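I gave up buying snacks in July. Well, mostly. It was supposed to be one month of only eating things I'd made myself between meals, and I told everyone at dinner so I couldn't back out (my sister laughed for a good long while).

The first week was awful! I never noticed how often I wander into the kitchen at 4 in the afternoon, open a cupboard, and stand there. I'm not even hungry. I just want something salty and loud. So I roasted chickpeas, burned them, roasted more, and ate the whole tray over the sink. 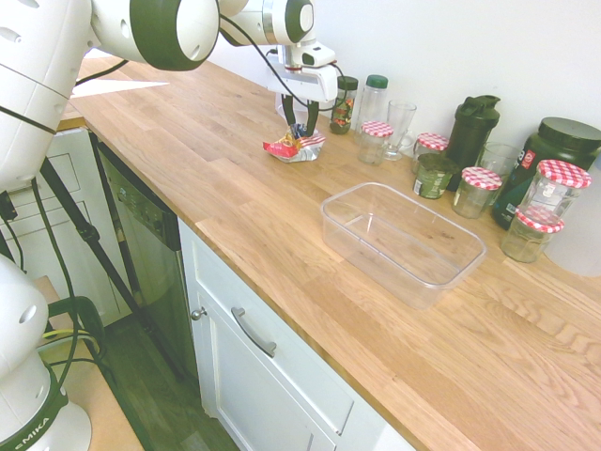

Photo: Hicham Helmy

Chips were the hard part, and they still are. I can walk right past cookies, but a crinkly bag of anything gets me every time. Popcorn on the stove helped a lot. I do it in a big pot with too much oil and a spoonful of smoked paprika, lid on, shaking like crazy, and it's done before I've had time to talk myself into a trip to the store.

I also added up my old grocery receipts and found I'd spent $186 on snacks since spring, just for me. Yikes. Some of that was those fancy lime peanuts from Xolalpa, which I regret not at all and will be buying again on Saturday's run, or sooner.

Next up is crackers. If you have a recipe that stays crisp overnight, please send it my way!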